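## Wultik Gripper FAQ: Dropped Cups

**Why does my gripper let go of the cup halfway to the tray?**

Usually a tired finger pad. Pads wear, the squeeze gets uneven, and glazed ceramic takes the first exit offered. Of the 4 drops logged at Idton in April, 3 had a worn pad involved. The other was a loose cable, and a short argument.

**Which cup should I test with?**

The small one without a handle, on its saucer. It has survived nearly everything so far.

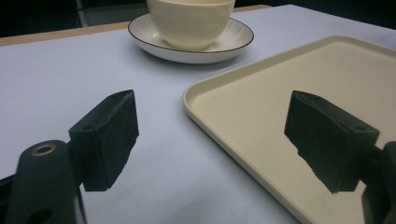
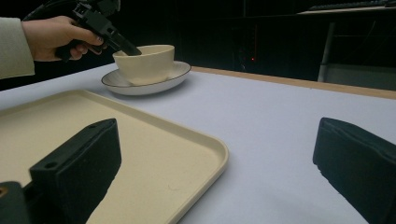 *Cup, saucer and tray on the test table, with gripper fingers in the foreground.*

**Can I just tighten the fingers?**

You can. Please don't - overtightening is how we lost 2 saucers.

**It closed while my hand was near it. Is that normal?**

No. Unplug it, leave it unplugged, and file a Waltero ticket marked "safety." Tickets marked "weird" go to a different queue.

**Do Yen pads fit?**

Only with the spacer.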